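Bring back the bulk bin

Kesar is taking out its bulk bins. Went in for rice, came out with a printed notice and a bad mood. By December the whole back wall goes to packaged stuff, "for your convenience." Mine? I never asked. I like the bins. I like the scoop and the twist tie and writing the little number on the tag with the pen that never works.

So, a defense of buying things loose. Written fast, before I calm down.

First, the amount. I cook for one most nights, for 8 when my cousins come. There is no package for that. The package is a size somebody picked in an office because it fits a shelf and a truck. Need three spoons of cumin, buy a jar. Need a handful of barley for soup, buy a bag, and the bag lives at the back of the cupboard folded over with a rubber band until I move apartments. I have moved barley twice. Same barley.

With a bin you take what you need. Old idea. Boring idea. Works for screws too, by the way. The hardware store on my old street, Pylypenko, sold everything loose: washers, hooks, hinges, one single cabinet knob if one single cabinet knob was what you had lost. You picked through, you held the thing next to the broken thing, you paid in change. Now I go to Hoteck and one washer comes in a blister pack with its seven brothers and you need scissors to get in. I needed one. I have a drawer full of brothers.

Money. People say bulk is only cheaper on paper. Sometimes true! The nuts at Kesar were never a bargain. But the oats were, and the beans, and the spices were so much cheaper it felt like a mistake at the register. Paid 88 cents for bay leaves once, enough for a winter. And even where the price per pound is the same, buying less costs less. Seems obvious. If you have four dollars until payday, a two dollar scoop of lentils is dinner and a six dollar bag of lentils is nothing, because you can't buy it. The folks who design "value size" have never stood in the aisle doing that math.

Trash, yes, I'll get to trash. Everybody expects the trash argument so I'll keep it short. Less plastic. I take my own jars, they weigh them empty, fine. I don't feel noble, mostly I feel like a person whose bag clanks. But my kitchen garbage goes out half as often in the weeks I shop that way, and I don't miss the other half.

The case against. There is one, and I'll be fair to it. Bins get messy. Scoops wander. Somebody's kid puts a hand in the granola, and somebody's grown husband does too. Things at the bottom get old if the store just keeps pouring new on top of them. Allergies are a real problem, peanuts next to everything, and a person with a bad allergy can't use the section at all. That one I have no answer for except better spacing and lids that close. Labels too. You get home with a bag of white powder and no idea if its rice flour or potato starch, and the gravy tells you.

All of that is work though. It's wiping and rotating and relabeling, it's somebody on shift who knows the section. A good bulk aisle had a person. At Kesar it used to be a woman who would tell you to wait for tomorrow, the new lentils were coming. She went part time, then she wasn't there, and THEN the bins got bad, and then the notice says customers are "moving away from" bulk. Well sure. You stop mopping a floor and people stop sitting on it.

Which I think is the real story with a lot of things stores take away. Cut the hours, let it get shabby, point at the shabbiness. Same with the fish counter. Same with the button jar at the fabric place, and the bakery shelf where you could grab one roll with the tongs.

Fabric stores, hardware stores, feed stores, the place that used to sell kids' wooden blocks and marbles by the piece. All of it was digging around in an open container until you found yours. There's a pleasure in that I can't defend with numbers. You look. You pick this one over that one. A sealed package has done the picking already and you take the top one off the hook like everybody else.
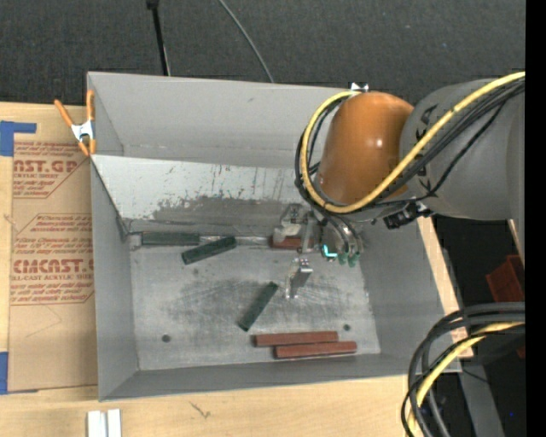
Lorna Lagman thinks I am being sentimental and wrote back to tell me so: I ran a bulk section for 13 years and you would not have liked the parts you didn't see. Moths, mostly. We threw out more than you think, and I'd guess it ate up a good chunk of the packaging you saved at home. People love the bins and then they buy the bag, since the bag has a date on it. Also you never mention time. A mom with two kids in the cart does not want to weigh jars.

OK. The moths, I give her the moths. And time is fair, I shop slow and I shop alone, I should of said that up top. If the bag is what gets you out of the store before the baby blows, buy the bag, I'm not at the end of the aisle with a clipboard.

But have both! That's all I want. The bags already have every other wall in the building. Kesar has 3 separate shelves of flavored popcorn. It has an entire endcap for Clenness wipes, in scents. I'm asking for one wall at the back with lids and a scale.

On the waste, I'd like to see it measured, store side and home side together, and I haven't found anyone who did that for a shop this size. If Lorna's right I'll say so here. My hunch is that fewer bins, filled smaller and more often, fixes most of it. Twelve things people really buy. Rice, oats, two or three beans, flour, the spices. Drop the carob chips. No one is coming for the carob chips.

There's a comment box by the carts at Kesar, under the flyers. I put a note in and Kiều Triệu put one in too, longer than mine, both sides of the paper. If you shop there and you care even a little, write one. Say which bins you use. Be specific, "I buy the red lentils every other week" is better than "save bulk." And bring your own pen, the one on the string is dead also.

Contact | Copyright, all rights reserved | Back to top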